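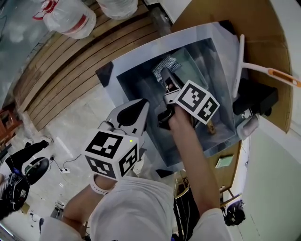 Sink and basin care: your questions

These answers cover the shallow metal basins we fit in the small kitchens at Skultby and Pundska. Most of the questions come from new tenants in their first weeks, and the same few come up each August when the flats change over. A cloth and a squeegee with a decent handle, kept to the right of the basin, will deal with nearly all of it. If your basin is enamel or stone, please ask for the other sheet.

How often should I clean the basin?
Wipe it out once a day and give it a proper clean once a week. The daily wipe takes a minute. Start at the back, where grease collects, and work forward.

What should I use?
Washing-up liquid and warm water. For limescale, use white vinegar mixed half and half with water, leave it for 5 minutes and rinse well. Do not use bleach or wire wool. Bleach pits the metal and wire wool leaves rust spots.

There are brown marks in the corners. Is the basin rusting?
Usually not. Tea and hard water leave a tan stain that looks like rust. Try bicarbonate of soda on a damp cloth. If the mark is rough to the touch afterwards, report it.

Can I use the squeegee on the basin as well as the counter?
Yes, on the flat parts. Rinse the blade first – grit under the rubber will scratch. Stand it upright afterwards so the edge keeps its shape.

Can I leave a wet cloth in the basin overnight?
Better not. Wring it out and hang it up. Wash cloths at 60 degrees and replace them when they start to smell.

The water drains slowly. What now?
Lift out anything sitting over the plughole and clear it by hand. Then try a plunger. Please don't pour drain cleaner down, as the Prendeck traps have a soft seal that it damages.

Who do I tell about a leak?
Ring the repairs line on extension 189 and put a bowl under the pipe. Leaks are dealt with the same day – other basin repairs can take up to a week.

Page last updated 28 April 2021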